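Ticket: gripper drops / late close after swapping Rendska for Grendeck
Status: open, waiting on vendor
Priority: medium
Opened: November 30, 2024

Problem
Swapped the Rendska two-finger for the Grendeck on the kitchen arm. Same mount, same Marar controller, same bowl pick-and-place program. Grendeck closes late. Arm starts the lift before the fingers are done. Bowl slides or tips. Rendska never did this on the same program.

Setup
Arm: the one we've had since July, no changes
Controller: Marar, stock settings except gripper timeout = 600 ms
Camera: Jusunia wrist cam, auto exposure on
Test: pick small bowl off cutting board, lift, hold, put back. 11 tries per gripper

First results
Rendska: 11 of 11
Grendeck: 6 of 11. All misses at the lift, none at the approach

Log

1. Checked the connector at the wrist. Seated fine. Reseated anyway. No change.

2. Swapped the gripper cable for the spare. No change. Put the old one back.

3. Suspected the camera. White counter is bright and Jusunia auto exposure hunts when the arm comes over it. Locked exposure, reran. Picture steadier, misses the same. Leaving exposure locked, it's better that way regardless.

4. Looked at controller messages. Grendeck sends "moving" and then nothing until fully closed. Rendska sends "contact" as soon as the fingers touch. Marar waits for contact, doesn't get it, hits the 600 ms timeout and carries on with the lift. So not a grip force thing, which is what I wrote in the first version of this ticket. Ignore that.

5. Raised timeout to 1,000 ms. Reran the set. 11 of 11. Slower tho, you can see the arm sit there on every pick.

6. Tried dropping the timeout back down and raising finger speed instead. Fingers hit the bowl hard and push it across the board. Reverted.

7. Checked clearance with the Grendeck on. It's longer than the Rendska so the old home pose put it too close to the wall. Moved home up, saved as home_b. Do NOT load the old home with this gripper on.
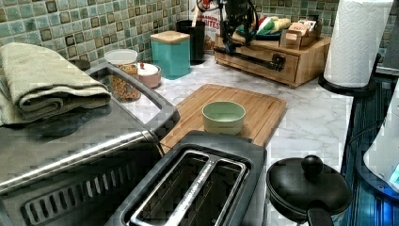

Kitchen station, green bowl on the board, arm at the back over the bamboo organizer.

8. Toaster is close in front of the board. Approach from the front needs more height with the longer fingers. Added a waypoint, haven't rerun the full set with it yet.

Workaround for now
Timeout 1,000 ms, exposure locked, home_b. Good enough to keep testing bowls. Wouldn't use it for the speed comparison, numbers won't be fair to the Grendeck.

Still open
- Asked Grendeck support if newer firmware sends a contact message. No reply yet
- Can Marar take motor current as the contact signal? Menu has an option for it but it's grayed out with this gripper slected
- Rerun both grippers with the new waypoint
- Try the pan lid knob, both grippers, once timing is sorted

Settings backup is in the shared folder under grendeck_timing. Don't close this one till the rerun is in.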